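I have been thinking about telephones, the sort with a cord, and why I'm always so pleased to find one waiting on a little round table in the corner of a room. My daughter says it's my age. She may be right, but I'd like to make the case anyway (I have had nearly 40 years of practice at ringing people up).

A telephone on a cord asks you to stay put. You sit down next to it, you wind the curly bit round your finger, and for as long as the call lasts you are really only doing that one thing. I've talked on my mobile while hunting for my glasses, feeding the cat and, I'm ashamed to say, paying for petrol, and I couldn't tell you a word of what was said.

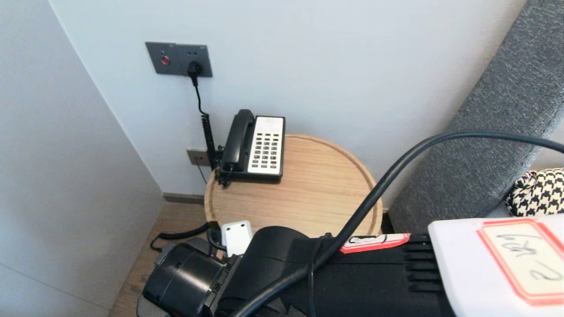
Adaeze Bako wrote to me after my last piece to say that a corded phone is all very well until the person you want to avoid rings it, and that she'd sooner have the space on the table for a lamp and a decent mug of tea.

Well, Adaeze, I do see that! Tables are small and tea is important. But a desk phone takes up so little of one, tucked well to the back, and there's still room in front for the mug and very likely a biscuit too. As for the cables, I've made my peace with them. A wire running down a wall seems to me a fair price for never having to search under the cushions for a ringing noise.

So please, if you have one in the spare room, leave it plugged in. And do ring your sister on it this week, sitting down.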